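Ornalholm abre oficina gratuita para recuperar móveis usados

A associação de moradores de Ornalholm começou a receber inscrições para a oficina de recuperação de móveis, que funciona no antigo armazém da rua Plernoden. As peças doadas são limpas, reparadas e entregues a famílias que mudaram de casa há pouco tempo e ainda não têm onde guardar roupa ou louça.

O projeto chama-se Zaltumell e arrancou em agosto, com uma recolha porta a porta. Chegaram cadeiras, mesas de cabeceira, estantes e sobretudo armários de portas, o tipo de móvel que mais gente quer despachar quando troca de casa e que mais falta faz a quem acaba de se instalar.

Segundo Paloma Escobedo, responsável pela oficina, a maior parte dos armários chega em bom estado. Os problemas repetem-se: dobradiças com folga, parafusos em falta, puxadores soltos e gavetas que prendem. Há também muitos autocolantes, principalmente nos móveis que vêm de quartos de criança.

"O autocolante dá mais trabalho do que a dobradiça", diz. "Uma dobradiça troca-se em poucos minutos. A cola velha, se for raspada à pressa, leva a tinta atrás."

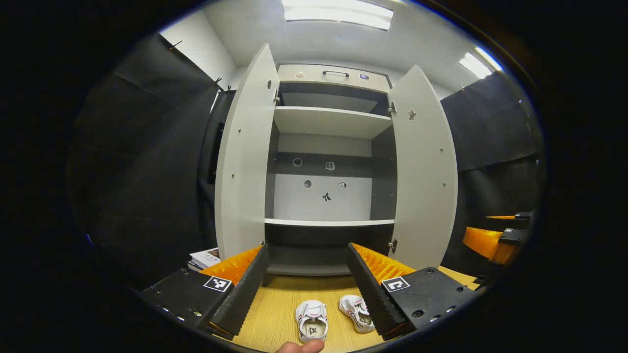 Armário branco de duas portas, com gaveta em cima e autocolantes no interior.

O método usado na oficina é simples. O autocolante é aquecido com um secador de cabelo, levantado por um canto com uma espátula de plástico e puxado devagar. Os restos de cola saem com um pano e óleo alimentar, e a superfície é lavada no fim com água morna e sabão neutro. Nos móveis lacados não se usa acetona nem palha de aço.

Nem tudo é retirado. As famílias que vão receber o móvel podem vê-lo antes e dizer o que preferem - e algumas, sobretudo as que têm filhos pequenos, pedem que os desenhos fiquem onde estão.

As portas são verificadas uma a uma. Quando não fecham direitas, afinam-se primeiro os parafusos das dobradiças e só depois se pensa em substituir a ferragem. As prateleiras são testadas com peso antes de o móvel sair do armazém.

O orçamento deste ano é de 3867 euros e cobre ferragens, tinta e o aluguer da carrinha. A marcenaria Escobedo, da família da responsável, empresta a bancada e parte das ferramentas. Beryl Wragg, que trata das entregas, pede a quem queira doar que esvazie as gavetas e guarde num saco os parafusos que se tenham soltado. Móveis com caruncho ou com humidade entranhada não são aceites.

A próxima sessão aberta ao público realiza-se a 29 de novembro de 2023, ao fim da tarde. Cada grupo tem quatro participantes e trabalha durante duas horas num único móvel. Não é preciso experiência nem levar ferramenta. As inscrições fazem-se no balcão da associação, onde também se marcam as recolhas ao domicílio.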